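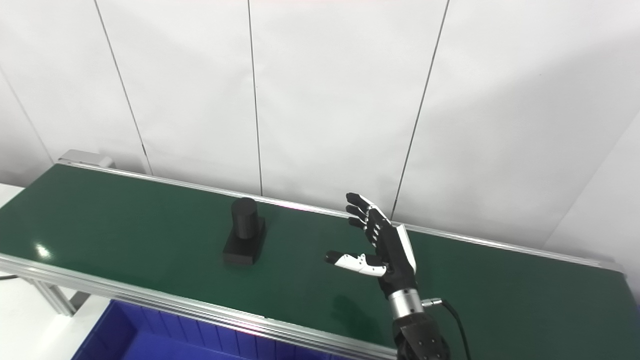
## New month, freshly set-up sorting cell at Trukby

1st October, and I finally get to write about the sorting cell! I've been hanging around the Rowbotham line all week (they do feed me coffee), watching the hands get set up for parts coming down the green belt. Most of the work is in the grip. The black piece with the round top and the wide base is a pain, because if the thumb comes in too low it bumps the base and you start over.

The bins get plenty of fussing too. There are three, all blue, lined up along the front of the conveyor, and each hand has to learn how far down it can reach before the fingers touch plastic. Parveen keeps a notebook of the good heights and won't let me borrow it.
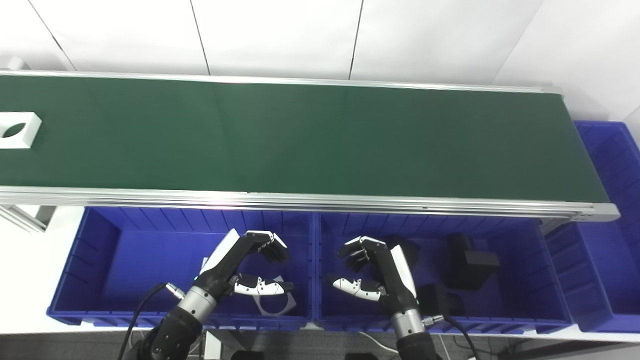
*Parveen Amarasinghe*

She wrote the setup sheet, so she gets her name up there! Her other rule is to look over the wrist cables and connectors before every run. Next up is a full service at 4000 picks, then the Tuvau folks want their own cell going by December. I've already asked if I can come watch that one.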